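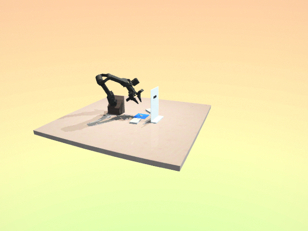 Iolo Wogan
Cinema Technology Correspondent

Khokhar supplies projection alignment systems to cinemas, and in May it completed its first full conversion at the Liltlow, a single-site operator with five screens. The work replaced manual lens and masking checks with a calibration routine called Flendasent, which runs between showings.

Marit Hollska, who leads the company's installation group, describes the product in plain terms. "It measures the picture at the screen, compares it with the stored reference and corrects the lens position," she said. "The operator gets a log entry. If the error is outside tolerance, the operator gets a warning as well."

A full pass takes up to 15 minutes. Hollska said the figure depends mainly on the throw distance and on whether the auditorium changes aspect ratio between titles. "Scope to flat is the slow case. The masking has to settle before you can measure anything."

The largest auditorium at the Liltlow seats 86, and its screen is slightly curved. Flat-screen references could not be used there, so the installers recorded a separate set. Across the site, the system has now logged 1,142 passes.

Asked about failures, Hollska pointed to port glass. "Dirty glass lowers contrast and the sensor reads that as a focus fault. We changed the threshold in the second release."

The next version will add colour measurement. Hollska would not give a price, but said existing sites will keep their present sensors.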